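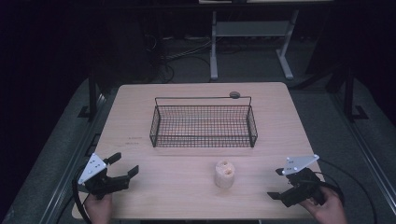

Fathima Jayawardena asked, when she read the draft of this talk, whether a basket with open sides really counts as storage or whether it is only a pile with a handle. Start with that question. Let people laugh if they want to, then go on.

My answer is that it depends on what goes in. Wire mesh suits things you need to find again the same day. It is a bad home for anything with small parts, and it does nothing against dust.

Slide 2. The one-basket table.
The rule we used at Nerorer was one table, one basket. Whatever is on the table at the end of the day either goes in the basket or leaves the room. We ran it for 90 days. In that time 193 items went through the basket, and I wrote every one of them down. Hold up the notebook.

Say what was on the list: tape, chargers, gloves, a great many lids. Food turned up too, mostly in wrappers. Do not read out the whole page. It took four minutes last time and the back row started talking.

Slide 3. Low sides.
A low basket fills up fast, and a full basket gets emptied. We tried a deep bin from Tusteck first. Things went to the bottom and stayed there until Siiri Kuusisto tipped it out on a Sunday and found two sets of keys. After that we went back to low sides.

Mention the handle. People ask for two handles. One long one is enough if the load is light, and you can carry it and still open a door. If the load is heavy you have the wrong container.

(Pause. Water.)

Slide 4. Soft things.
Sponges, foam, bread, anything with holes in it. Soft items pick up the pattern of the wire if something heavy is put on top of them. Put them in last. Bread should have a cloth under it or the crumbs end up on the table. Foam offcuts can go in as they are, but ask first whether anyone wants them. Most of ours went to the trash in the end.

Slide 5. Where the basket stands.
Toward the back of the table, with the working space in front. We had it at the front for the first month and people kept leaning over it — sleeves catch on wire. Moving it back cost nothing. Put a label beside it if several people share the room, and make the letters large enough to read standing up.

Skip slide 6 if it is past 4 o'clock. It is the price comparison with the Gerneo boxes, and it is in the handout.

Questions. Someone will ask about lids. We have no lid on ours and I would not add one. Someone will also ask about washing: warm water, a brush, dry it upside down on a towel.

Leave the sign-up sheet by the door and take the notebook home.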